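Gekstead College receives gift for student scholarships

2/23/23

Gekstead College has received a gift of $192,000 from Marloes Declercq, a former student and retired engineer. The money will pay for scholarships for 20 students in the School of Engineering.
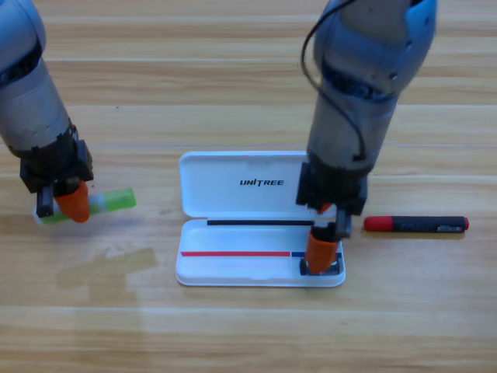

The first scholarships will be given in December, said the dean, Caroline Mugo. Each student will also get a small allowance for study supplies, from textbooks down to a pen case and a glue stick. More than 200 students are expected to apply.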